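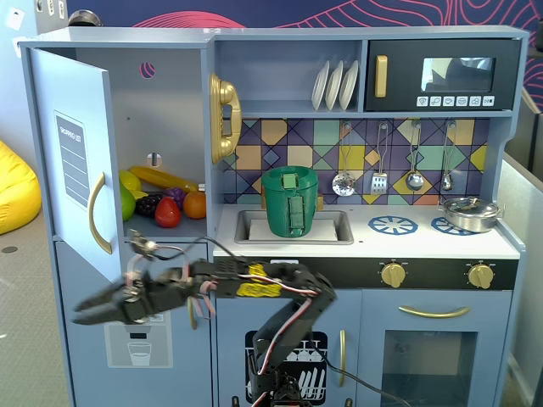 Keeping a Small Arm Honest

A bench note on the upkeep of one kitchen cell

17/10/2022

The cell at Sikley occupies less floor than an office desk. It consists of one servo arm, one toy play kitchen of the kind sold for small children, a controller box, and a power supply. Its work is to open doors, move toy food, and put things into and out of the sink. None of the parts it handles weighs much, and that has led several people to assume the cell needs little care. The maintenance log says otherwise. In August the arm was out of service for 37 hours, nearly all of it traced to two causes: a loose base and a tired cable.

What follows is the routine now used on the cell, in the order it is done.

Base

The arm stands low at the front of the kitchen, near the middle, and has to reach from there to the refrigerator on the left and the oven on the right. That gives it a long lever against its own mount. The first mount was a printed plate from Zomuvia, held by four screws into a particleboard riser. The screws held. The particleboard did not. After a few weeks the holes had worn oval and the whole arm could be rocked by hand, by an amount that was hard to see at the base and easy to see at the gripper.

The riser is now aluminum, with threaded inserts. The check is simple. Power off, hold the lowest bracket, and push sideways. Any click or shift means the screws come out, get cleaned, and go back with fresh medium-strength threadlocker. Do not just tighten them. A screw that has backed out once has usually dragged old compound into the thread, and it will feel tight well before it is.

The kitchen also has to be fixed down. Early on it was left free, on the theory that a unit that size would stay put on carpet. A door pull that starts slightly off line will drag the cabinet instead of swinging the door, and carpet lets it creep. Two angle brackets at the rear feet ended that.

Joints

Each servo is held by a horn and a ring of small screws. The horn screws at the shoulder are checked weekly and the others monthly. The shoulder carries the full weight of the arm when it is stretched out level, and level is how it spends much of its day in front of the lower cabinets.

Play at a joint is measured with the arm powered and holding position. A dial gauge on a stand is set against the upper link, the link is pressed lightly each way, and the two readings are written down. The number itself matters less than its change from the week before. Zallora, which supplied the servos, gives a figure for a new gearbox, but the readings at the bench include bracket flex and always come out higher. The cell keeps its own baseline for that reason.

A servo that growls under load and is quiet when unloaded gets replaced at the next stop. Rebuilding the gear train was tried on two units. One lasted. The other failed in the same week, and the time spent on it would have covered three straight swaps.

After any swap, the new servo is given its ID and limits on the bench, alone, before it goes near the arm. Fitting it first and setting it later risks two servos answering to one ID, and the symptoms look like a wiring fault.

Wiring

The red, white, and black leads run along the outside of the links. Routing them inside would look cleaner and would make every servo change a full strip-down, so they stay outside.

The weak point is the elbow. A lead that is too short pulls at its connector when the joint folds; one that is too long forms a loop that catches on things, and a play kitchen is full of things to catch on. The oven handle is the worst of them, a long curved bar that stands well out from the door. The present rule is to fold the joint fully, leave enough lead for a finger to pass under, then secure it on either side of the joint and never across it.

Yellow tape is wrapped around the upper link near the elbow. Tape is a poor long-term fixing, and it creeps when the servo next to it is warm. It is also quick, and it can be seen from across the room when it starts to lift. Each month the old tape comes off, the link is wiped with alcohol, and new tape goes on. Do not wrap over the old layers. The August cable failure was found under three of them, where a white lead had been bent back on itself for long enough to break the strands inside intact insulation. The fault came and went with elbow angle and took most of a day to find.

The main cable leaves the base toward the right and gets its own strain relief at the first point where it meets the floor. Check that it has slack with the arm turned fully to the left.

Gripper

The gripper has two jaws with pointed fingers. Points are good for getting behind a curved handle and bad for holding a smooth plastic fruit. Bare fingers slid on nearly everything round. A thin rubber sleeve cured this for the fruit but was too thick to pass behind the smaller handles, so the cell went to a brush-on coating at the fingertips. It wears through in about three weeks and is recoated when the bare material shows.

Jaw alignment is checked by closing on a strip of paper. The paper should drag evenly when pulled from either side. If it slips out at the tip and holds at the root, a finger has bent or its screw has turned.

Homing and the test cycle

Zero is set with the arm resting against a printed jig from Chauhan. It is done with everything cold, after the mechanical checks and never before them. A zero set on a loose horn is wrong as soon as the horn is tightened.

Then comes the test cycle: reach to the lower left cabinet, pull the refrigerator door open, close it, lift the cup out of the sink, put it back. The door is the useful part. It needs a true arc, and a small error in shoulder zero shows up as a door that opens most of the way and then slips from the fingers. The cup shows errors in height.

The overview camera records the cycle at 1080 lines, and the file is stored with the log entry. When a fault is reported later in the month, the first step is to play that recording beside a new one and look at the elbow.

Spares on the shelf

Two shoulder servos, one of every other size, a full set of leads, one pair of fingers, horn screws in quantity, threadlocker, coating, tape. The shelf also has a second set of hinges for the refrigerator door, which has worn faster than anything on the arm. The original pair lasted until August. The current pair was greased when fitted and is due for inspection at the next monthly stop.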